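December, bench log, Nudo cell
Entry by Živko Tomić

Gripper fault again this afternoon. Third try at the pick and place run with the small parts, and the arm went down to the table with the fingers already closed. Controller thought they were open. It pressed on the surface for a moment before the force limit tripped at 30 N and everything stopped. No one was near the arm, no part in the fingers, nothing broken that I can find. Logged as a protective stop and also as a near miss, as we agreed after the Tanner job.

Reset, jogged up by hand at slow speed and parked the gripper low over the clear side of the table. Sent open, got "open" back on the pendant, fingers did not move. Sent close, got "closed". So the reply is just repeating the command and tells us nothing about where the fingers are.
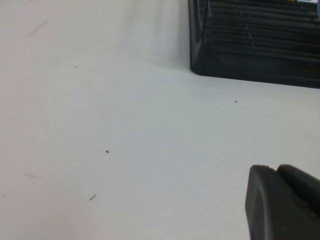 Wrist camera, fingers shut. Bits on the table top, not yet wiped.

Power off, locked, then took the cover off the gripper. The connector at the motor end was sitting slightly out of its socket. Pushed it home and the fingers opened on the next command. Pulled the cable sideways a little and lost them again, so the latch is worn or the cable is too short when the wrist turns past 80 degrees. I think the second, but can't rule out the first. Put a loop of slack in it and a cable tie for now.

The specks may be nothing. Could be dirt from the parts, could be something off the finger pads. I went over the pads with a torch and saw no missing pieces. Will wipe the table before the next run so that anything new shows up.

Ran 900 open/close cycles in the air with the wrist turning, no misses. That does not clear it in my view. The cable is still the old one.

What bothers me more is the Andico driver. It should read the finger position and not echo the last command. Looked in the settings and position feedback was switched off, probably from when we swapped the controller. Switched it on. Added a check in the program: if position does not match within 4 mm after the move, stop and ask.

To do
Order new cable from Grirnov, longer one
Ask for a spare latch with it
Test the new check with the connector pulled on purpose, arm high
Leave speed at the low setting until the cable is changed
Table wipe, pads again with the torch after the next run

Cell left locked off, tag on the switch. Please don't take it off without asking me.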